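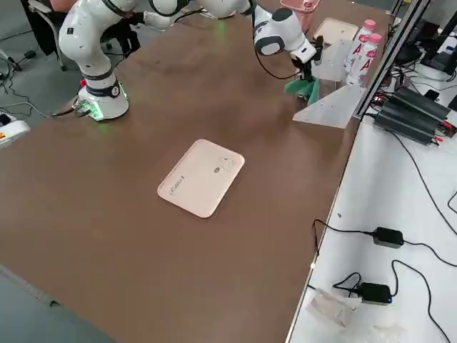

The pink tray on the brown table, with two water bottles standing behind the clear panel.

Home News Interviews Workshops Shop Contact

The woman who runs the tray side of Sketach does not like the word "homeware". She says it makes people think of cushions. What she sells is trays, mostly pale ones with rounded corners, and she has been at it for nine years, first from a market stall and now from a unit she shares with two other small businesses.

We met there on a Monday in September. She had the kettle on before I had found the right door.

The tray she wanted to talk about is the pink one, with a word in dark script low down on the left and a small grey line drawing near the opposite corner. She chose the pink herself, after months of going back and forth with Beaudoin, the firm that does her printing.

"They kept sending me something much stronger," she said. "I wanted it to look as if it had already been in somebody's kitchen for a while. You put a white cup on a bright pink tray and all you see is tray."

The script took longer than the colour. In the first version it ran across the middle, and she disliked it as soon as she put a plate on top. "You lost half the word. So we moved it down to the left, where there's usually nothing standing. People put their cup in the middle. They always do."

The drawing was nearly dropped. Beaudoin told her that a thin grey outline might not print cleanly on pink, and the first few did come out patchy. She kept one of those and uses it at home for post and keys.

Her first order was for 400 trays. She admits it was too many. "I had them under the bed and in the hall. My sister had a stack in her garage until she needed the garage." A café called Uvari took a good share of them, and that was the first time she saw strangers using something she had made. She went in twice in one week and ordered tea both times so that it would arrive on a tray.

I asked about the rim, which stands up only slightly. She said she gets more letters about that than anything else. Some customers want it higher for carrying drinks upstairs.

"I tell them it's a tray for a table. If you want to go upstairs with four glasses, buy a deeper one. Cledura do a deeper one and it's very good. I've got it myself."

She is less sure about washing. The leaflet says warm water and a soft cloth, and she stands by that, but she knows people will use the rough side of the sponge whatever the leaflet says.

Next she wants to try a smaller size, for one cup and a biscuit. The colour is settled and the word is not. She has a list of them on the back of an envelope, and she would not let me read it.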